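Push button (control)

Last updated: July
Reading time: 2 min

A push button is a switch worked by pressing a cap or plunger. Most are momentary types, which return to rest under spring force when released. Latching types hold their state until pressed again.
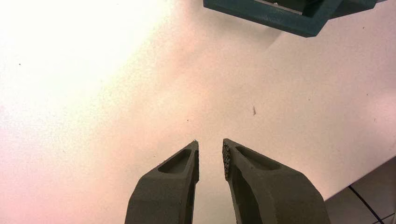 The usual parts are a cap, a bezel, a return spring and a contact block. Contacts are either normally open or normally closed. Stop circuits use normally closed contacts so that a broken wire has the same effect as a press.

We use cookies to improve your visit. Accept | Settings

Large domed buttons came into wide use on coin-operated games and were later adopted for teaching panels and test equipment. The Ulley pattern, made at Vemholm, has a plastic body held by a threaded nut. Its operating force is about 60 grams. The later Mrema pattern has the same panel cutout but a shorter plunger, with a travel of 2 mm.

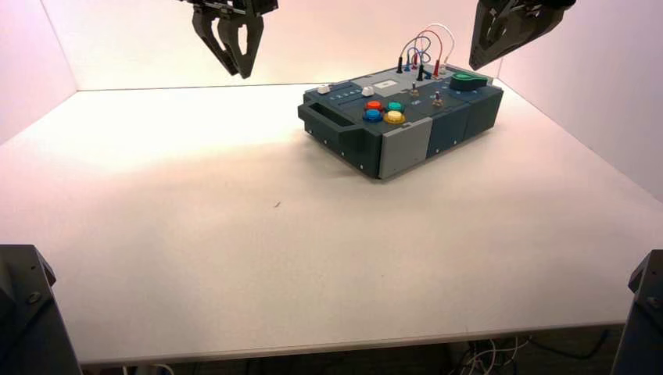
Color coding varies by field. On machinery, red is generally kept for stop or off. On games and training panels, color often serves only to tell one input from another.

Contact bounce is a brief run of false closures after a press. It is removed by a filter circuit or a short delay in software. The Roston catalog lists 546 button variants, with a service interval of 3000 hours for panels in constant use.
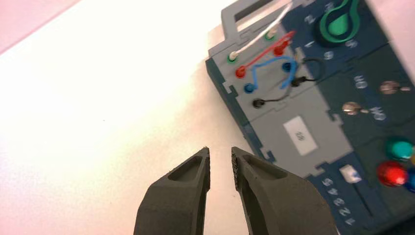
Two tapered gripper fingers with recessed upper faces, beside a white tabletop.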